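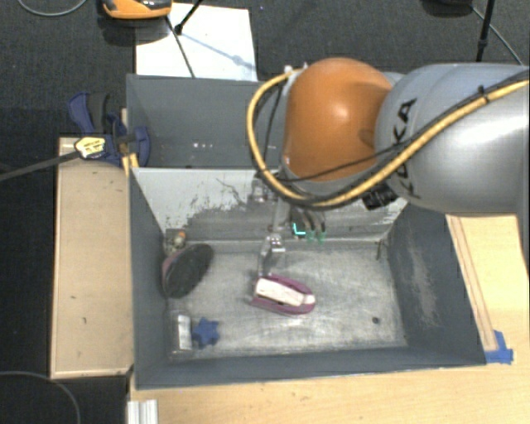 Small Parts Sorter (part-time), Clemalum Reuse Store

Location: Postaveck, ground floor, Idahosa Street entrance
Hours: 19 per week, Tuesday through Friday mornings
Start: July 2019
Reports to: Binta Osagie, store manager

Clemalum takes in mixed boxes of small items from house clearances, closed workshops and school supply rooms. Most of what comes in is loose and unlabeled: metal brackets, knobs, fittings, lids, discs, plastic toy pieces, small blocks, and a lot of things that have lost whatever they belonged to. We sort it, bag it and sell it by weight or by the piece to repair shops, teachers and people who make things at home.

We are looking for one person to join the sorting bench.

What you will do

Empty incoming boxes into the sorting bins a little at a time and separate metal, plastic and mixed items.
Match pieces to the 60 categories on our shelf list. You will get a printed copy on your first day.
Set aside anything broken, sharp or leaking.
Put toy pieces in their own tub. They go to a second check before sale.
Bag and label finished lots. A normal week is 200 bags across the whole bench.
Wipe down the bins and the table at the end of each shift. The parts bring in dust and the floors of the bins scuff and get dirty fast.
Check that clamps are tight before you start work at a bin.

What we need from you

You can stand or sit at a table for two hours at a stretch and handle small objects with care. You can tell a hinge from a bracket, or are willing to learn. You write clearly enough that someone else can read your labels. You can lift a box of 19 pounds from the floor to the table.

Experience in a hardware store, stockroom or thrift store is useful but not required. We will train you for the first two weeks alongside Hussam Awwad, who runs the bench.

You do not need to know what every item is. There is an "unknown" tub, and we go through it together on Friday before closing.

What we offer

Hourly pay, set out in full in the information sheet. Paid breaks. Gloves, apron and safety glasses supplied. Staff may buy from the store at half price. There is a bike rack in the yard and the Fluto bus stops across the street.

This is a one-year position. It may be extended.

How to apply

Send a short letter saying why the work suits you and which mornings you can do, along with the name of one person we can call. A résumé is fine but we do not insist on one. Applications can be left at the store counter in an envelope marked "Sorting bench" or mailed to Binta Osagie at the store address.

We will ask a few applicants to come in for a one-hour trial at the bench, which is paid at the normal rate. Please wear closed shoes and tie back long hair.

Questions about the daily work can go to Hussam at the counter, any weekday before noon.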